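Perguntas frequentes sobre pavimentos de blocos de concreto

Zement, blocos e serviços para jardins, caminhos e entradas de garagem

Juntamos nesta página as perguntas que os clientes nos fazem com mais frequência por telefone e no balcão. As respostas foram escritas por Rowena Rivera e revistas por Bienvenido Navarro, responsável pelas obras. Última atualização: 14 de julho de 2023.

Qual é a espessura de bloco que devo escolher?

Para passagem só de pessoas e bicicletas, o bloco de 6 cm é suficiente. Se entra um carro, mesmo que seja poucas vezes por mês, recomendamos 8 cm. Para caminhão de entrega é necessário falar connosco antes, porque a base também muda.

O bloco intertravado precisa de cimento entre as peças?

Não. As peças ficam assentadas sobre uma camada de areia e as juntas são enchidas com areia fina e seca. Às vezes o cliente pede para fechar as juntas com argamassa, pensando que fica mais forte. Nós não fazemos este trabalho. A argamassa racha quando o terreno se move um pouco, e depois é muito difícil retirar um bloco sozinho.

Como é preparada a base?

Primeiro se retira a terra com raízes e matéria orgânica. Depois se coloca brita em camadas, e cada camada é compactada separadamente. Por cima vai a areia de assentamento, com 3 a 5 cm, que não se deve pisar depois de nivelada. A maior parte dos pavimentos afundados que visitamos tem o defeito na brita, quase nunca no bloco.

É possível fazer caminhos em curva?

Sim. Nas curvas abertas, o desenho continua normal e cortamos só as peças que encontram a borda. Nas curvas muito fechadas há mais cortes e mais desperdício, e por isso o preço por metro sobe.

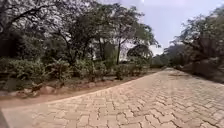
A borda deve ser colocada antes do resto do pavimento e bem travada no lado de fora. Sem ela, as peças exteriores abrem pouco a pouco e a areia das juntas escapa. Se o senhor ou a senhora vai plantar grama ao lado, avise na visita, para combinarmos a altura.

Quantos blocos vou precisar?

Depende do modelo e do desenho. Faça a medição da área em metros quadrados e mande para nós com um esboço, pode ser à mão. Acrescentamos 5% para cortes, ou 10% se o caminho tem muitas curvas. Guarde alguns blocos que sobraram, porque a cor de um lote novo nunca é completamente igual.

Nasce mato nas juntas. O que faço?

Isto é normal, as sementes chegam com o vento. Arranque à mão ou com uma espátula estreita, varra e coloque areia nova onde falta. Máquina de pressão pode ser usada, mas com jato aberto e inclinado. O jato direto tira a areia toda.

Posso levantar uma parte para passar um cano?

Pode. Retire o primeiro bloco com duas chaves de fenda, os seguintes saem com facilidade. Depois de fechar a vala, compacte bem antes de repor a areia.

Qual é o prazo de entrega?

Modelos em estoque saem em três dias úteis. Cores por encomenda levam quatro semanas. Em março o prazo pode ser maior, pois é quando recebemos mais pedidos.

Quem contacto se tenho uma reclamação?

Mahlet Tefera, no ramal 141. Tenha consigo, por favor, o número da nota.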